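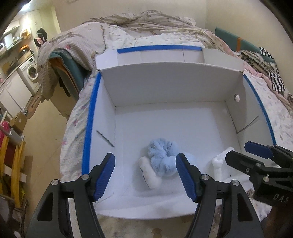

The Night Train to Busow

Obadia Mbwambo had wanted to ride the night train to Busow ever since he was a boy, and now he was on it! He had the window seat, a bag of roasted peanuts, and a ticket stamped 8th June in purple ink, and he kept taking the ticket out to look at it.

"First time?" asked the woman across from him.

"First time," he said. "Does it show?"

"You've waved at three cows."

He laughed so hard he dropped a peanut. Well, why not wave at cows? They were splendid cows, and the light was going gold over the sugar fields, and somewhere up ahead the engine gave a long, low hoot that he felt right down in his shoes.

Her name was Kaijage and she was going home to her sister, who ran the bakery in Grondero. She told him about the bridge at Jamex, which was 530 feet long and so narrow that you couldn't see it from the carriage at all. "You look down and there's only river," she said. "You'd swear the train had learned to fly."

"When do we cross it?"

"A little after midnight. You'll be asleep."

Asleep! He would not be asleep. He bought two cups of tea from the cart, both for himself, and then felt bad and gave her one.

His grandfather had worked this line back when it was new. He used to say there were 2,921 ties between the last signal and the Busow platform, and that he had personally sworn at every one of them. Obadia could still hear him telling it, thumping the table for each curse, with Grandmother calling from the kitchen that there were children present.

The lamps went down. A baby fussed and settled. Out past the glass there were stars, so many of them, 1,000 at least over one little hill, and the whole carriage creaked along like an old boat.
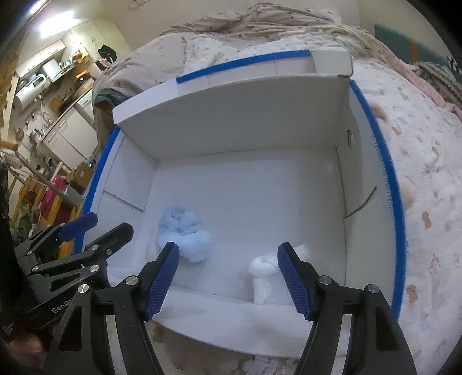 An open white box, blue tape along its rim.

He must have closed his eyes, only for a second, when a hand shook his sleeve.

"Now," Kaijage whispered. "Look now!"

He pressed his forehead to the window. The ground was gone. Far below, the river lay wide and silver with the moon rolling along in it, keeping up with them, and the sound of the wheels had changed to something hollow and high, almost like singing.

"Oh," said Obadia. "Oh, Grandfather, you never said!"

Kaijage was grinning at him in the dark. "Again in July?" she asked.

"Again tomorrow," he said, and he waved at the moon.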